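News > Community > Food & Home

Print this page | E-mail this page

EMDALE, 23rd December – Jurent will open a shared reheating corner at its Girnmont building in April, giving tenants on the second floor a place to warm up lunch without going down to the lobby. The corner will serve 29 offices and is open to all badge holders.
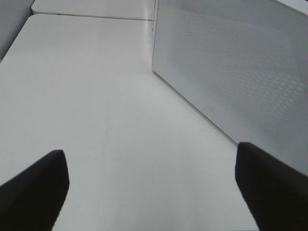
Counter space was the most common request in a tenant survey that drew 886 replies. The new layout keeps the microwave on a plain white tabletop, with a second white surface just behind it for bags and lunch boxes. Chowdhury, the furniture supplier, will deliver the remaining tables in the spring.

"People want to set a plate down, heat it and go," said Beril Bozkurt, building manager at Girnmont. "They asked for room next to the oven, so we planned for that first."
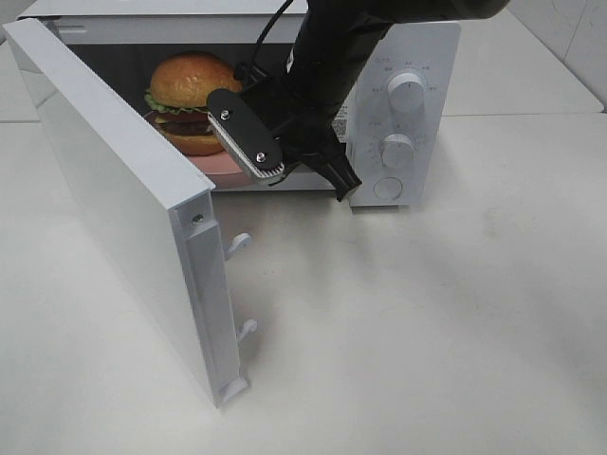 A hamburger on a pink plate at the open microwave.

Jurent chose a model with knobs on the front. Idrisa Massawe, who led the fit-out, said the dial was easier for visitors to follow than a keypad. 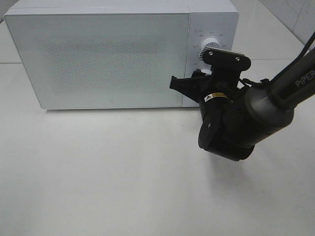
The white microwave, with its round dial at the right of the door.

The corner will close at 1730 on weekdays. Tenants can send questions to the Girnmont front desk.

Shares: 29 | Comments: 0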